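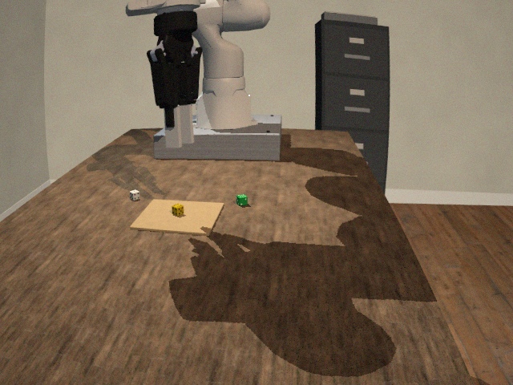 Figure 3. Three small dice and a thin tan board on a wooden table (computer rendering).

3.2 Dice games and the teaching of chance

Games of chance entered the lower-school timetable at Hevgate and Pirkumlow in the second year of the study. Teachers at both schools had reported that pupils could work out a simple probability on paper but seldom used the result when asked to predict what would happen next. The dice sessions were designed to bring the two tasks closer together. Each lasted 40 minutes and was held in July, after the written tests had been marked.

A total of 139 pupils took part. They worked in pairs, using three dice to a pair, and wrote down a prediction before each throw. Totals were entered on a paper grid and compared at the end of the session with the results of the whole class. Across both schools 1016 throws were recorded. Throws in which a die left the table were repeated, a rule the pupils themselves enforced with some strictness.

Interviews were conducted by Rizwan Jatoi, and the answers were coded separately by Noemí Esquivel. The most common belief, held by 48 pupils, was that a high total becomes more likely after several low ones. This agrees with the pattern found in the Clondotberg pilot, although the pupils there were older and had used a single die. A smaller group held that certain totals were lucky, and kept to this view even when their own grids did not support it.

The written explanations were less uniform. Many pupils at Pirkumlow listed the ways of making a total of ten but treated the order of the dice as unimportant — an error which the Halász worksheet does little to correct. At Hevgate, where tree diagrams had been taught earlier in the year, the same error was less frequent. Differences between the two schools in the marking of partial answers are considered in Section 3.3.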